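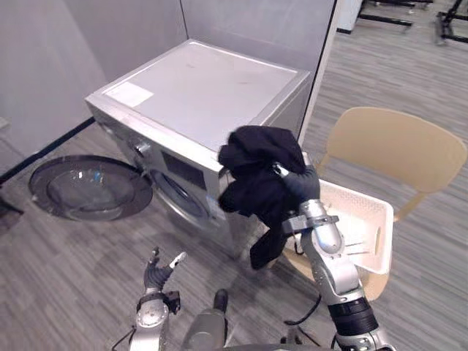 Silver front-loading washer with its door on the floor.

Luvura Dictation Set, German separable verbs

Summary
Luvura is a set of 2204 short German sentences typed by adult learners from audio. Each record pairs the target sentence with what the learner typed. The sentences were written to cover separable verbs (anrufen, aufstehen, einkaufen, zumachen) in main clauses, subordinate clauses and the perfect tense. First language of all learners: Cantonese or Mandarin.

Collection
131 target sentences were written by Frauke Grube and read aloud by her at normal classroom speed. Learners heard each sentence twice and could not pause it. Sessions were held in January at the Giltusitz language school. Not every learner finished the list, so the number of responses per sentence varies. Blank responses were dropped before release.
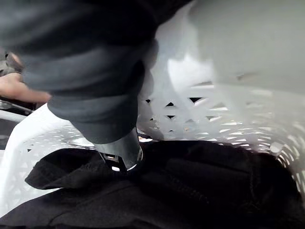

Fields
id: row number, stable across versions
target: sentence as read
typed: learner response, unedited
verb: infinitive of the separable verb
clause: main, sub or perf
level: self-reported, A1 to B2
errors: zero or more codes, separated by semicolons

Umlauts typed as ae, oe or ue are kept as typed and are not coded as errors. The same goes for ss in place of ß.

Error codes
There are six codes.

PFX-DROP: prefix missing ("Ich rufe dich" for "Ich rufe dich an")
PFX-WRONG: a different prefix is typed
PFX-POS: prefix present but in the wrong place

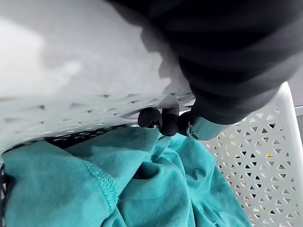
GE-POS: ge- placed before the prefix ("geaufstanden")
JOIN: verb and prefix written as two words where one is required
OTHER: anything else, including noun gender and case

Annotation
Kwok-wai Huang and Chia-jung Hsueh coded all rows independently. Disagreements went to Imelda Fajardo, whose decision is final in this release. Most of them concerned JOIN against PFX-POS in subordinate clauses.

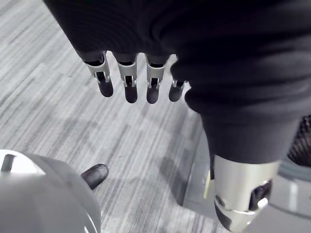
Rows where the whole verb is missing are coded OTHER, which inflates that code at A1. Filter on clause before comparing levels.

Known problems
Five sentences contain umfahren or übersetzen, where stress decides whether the verb separates. Treat their codes with caution. Capitalization was not checked.

Contact
Chi-keung Tai maintains the files.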